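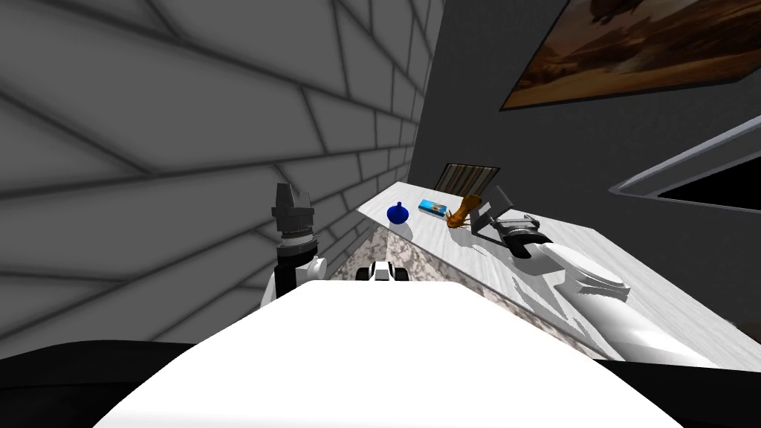 How to Make Labneh at Home (and Stop Paying Deli Prices for It)

Home | Recipes | Techniques | Pantry | Market Notes | About

Print this page | E-mail this page

I have a bone to pick with the little tubs of labneh that have started showing up next to the hummus. They're fine! Some of them are even good. But the one at my store holds 9 ounces, costs as much as a decent sandwich, and lists a gum and a starch on the back, which is a funny thing to find in a food that is supposed to be yogurt and salt.

If you've never had it, labneh is yogurt that has been salted and drained until it's thick enough to hold a swoosh from the back of a spoon. It's tangier than cream cheese and lighter on the tongue, and I put it under pretty much everything from June until the tomatoes quit. Making it takes five minutes of work and a night of waiting.

What you need

1 quart plain whole-milk yogurt
3/4 teaspoon fine sea salt
A strainer and a deep bowl it can sit on
Cheesecloth, or a thin clean dish towel
Good olive oil, for the top

On the yogurt: read the label. You want milk and cultures, full stop. Anything with pectin or gelatin in it will hang on to its water for dear life and you'll wake up to a strainer full of, well, yogurt. I use Yaman, the whole-milk one, which I get from the Skarutley stall at the Sesorgate market. Low-fat works but comes out a bit chalky. Goat yogurt is wonderful if you like that barnyard thing (I do, my household doesn't, so I make a half batch and hide it).

Greek yogurt is allowed, by the way. It's had a head start, so you'll get more labneh from it and can pull it out several hours sooner. I just find it costs more for the same result.

Step 1. Salt the yogurt

Stir the salt right into the yogurt tub and save yourself a bowl. Get down into the corners. Taste it now, and it should seem a tiny bit undersalted, because the flavor tightens up as the whey leaves. I oversalted my first three batches before I figured that out.

Step 2. Line the strainer

Wet the cheesecloth, wring it out hard, and lay it in the strainer with plenty hanging over the sides. Two layers if it's the loose grocery-store kind. If you're using a dish towel, please pick one that has been washed without fabric softener. I once made a batch that tasted like a mountain breeze and I'm still upset.

Step 3. Fill and fold

Set the strainer over the bowl with a couple of inches of space underneath, scrape in the yogurt, and fold the cloth over the top. A small plate on top speeds things along. Don't go heavier than that, or the yogurt starts squeezing out through the weave.

Step 4. Let it drain in the fridge

Plenty of old recipes have you hang the bundle from the faucet overnight. My kitchen gets much too warm for that, so mine goes in the refrigerator, on the bottom shelf. Check after a few hours and pour off the whey if it's creeping up toward the strainer.

After 12 hours you'll have something soft and spoonable, good for dips. At 24 hours it's spreadable, the way I like it on toast. Give it two full days and you can roll it into balls.

Step 5. Unwrap and store

Peel the cloth back, tip the labneh into a clean container and smooth the top. Pour over a thin layer of olive oil. It keeps for a week in the fridge, maybe a little more, and you should always use a clean spoon. Pink spots or fuzz mean it goes in the trash.

What about the whey?

Save it! It's sour and a little salty, and I use it in place of some of the water in bread dough or pizza dough. It also makes a nice soaking liquid for chicken thighs. Just go easy on any other salt in the recipe.

Ways I eat it

Swiped on a plate with cucumbers, dried mint and black pepper. Under roasted carrots while they're still hot. On toast with honey, which sounds wrong with the salt and isn't. And every Monday, when there's nothing in the house, stirred into hot pasta with lemon zest and a splash of the cooking water. Take the pan off the heat first or it'll go grainy on you.

If yours never thickened, check that label again, and then check your cloth. A really dense towel can slow things to a crawl. Give it another night before you give up on it.

Print this page | E-mail this page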